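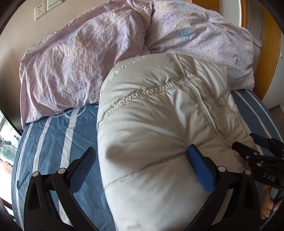 Two grippers at work on a padded garment, bedroom setup

How to Budget for Hand-Held Grippers
Lorkley Equipment Notes
Updated 30th September

The price on a gripper quote is the easy part of the budget. What usually goes wrong is everything that gets ordered afterward, in a hurry and at full shipping rates. The steps below are the ones we used for the Nustcombe homes project, which covered bedding and clothing in ordinary furnished rooms. They should work for any small team planning its first purchase.

Step 1. Write the task list before you ask for quotes

List the objects you plan to handle and where you will handle them. Keep it to a page. Our first draft said "household items" and it was no use to anyone, including the supplier. The second draft named jackets, duvets, pillowcases and towels, and it answered most of the supplier's questions before they were asked.

Put the thickest item and the thinnest item at the top. Those two decide the jaw opening and the pad type, and you can leave the rest for later.

Step 2. Decide how many units you need

Folding and dressing tasks need a pair per operator. Pick-and-place can often be done with one. We budgeted for 2 operators working at the same time, so two pairs, plus one spare unit shared between them. If money is tight, cut the second pair before you cut the spare. A team with one pair and a spare keeps working when a finger linkage cracks, and a team with two pairs and no spare ends up sharing anyway.

Ask for left and right units to be interchangeable. Some are not, and then you need two different spares.

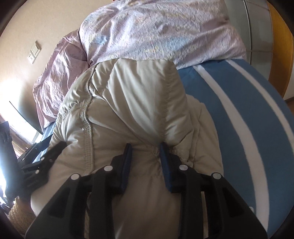 Finger pads belong on their own budget line. They wear faster than any other part, and how fast depends on the fabric. Slick, lightly glossy nylon like the jacket here has to be pinched up into a ridge between the two pads, so it is the pad surface you are paying for more than the strength of the jaws. Ask for samples of each pad type and try them on your own fabrics. We went through 13 pads on the first block of work and had ordered eight.

Step 3. List the small parts

Go through the unit with the parts sheet in hand and price these separately:

Finger pads, in sets
Screws and caps
Mounting brackets
Cables, one spare for each one in use
Batteries and chargers, if your units take them
Storage cards or drives
A hard case for each pair

We set aside 20 percent of the hardware total for this list and spent nearly all of it. The cases were the item people argued over. Buy them. Units carried between homes in a tote bag come back with bent brackets.

Step 4. Plan for the rooms

Furnished rooms cost money too, even when you are borrowing them. Allow for travel, setup time, and a visit beforehand to check the light and the outlets. 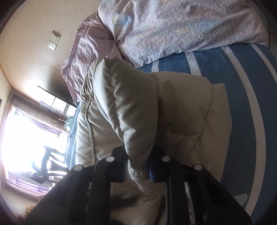

Allow up to an hour per room for setup on the first day. It gets shorter, but don't budget for the short version. If you pay by the session, agree in writing whether setup counts as paid time. We use a one-page form called the Javier sheet for this – room, outlets, window direction, floor space – and it goes in the same folder as the quote.

Step 5. Get the quotes and compare them on the same terms

Send the same task list to every supplier. Ask each one for:

Unit price and pair price
Pad price and pad lead time
Warranty terms, and whether dropped units are covered
Shipping both ways for repairs
The last date the price is good

Punidik, our own tracking spreadsheet, has one row per quote and a column for each of those items. Leave a cell blank if the supplier didn't answer, and ask again. Don't fill in a guess.

Step 6. Time the order

We ordered in April and waited longer for the pads than for the grippers. Order pads first if the supplier will let you. Keep the operators unbooked until both pairs have been unpacked and tested on your thickest item, then release the second half of the payment.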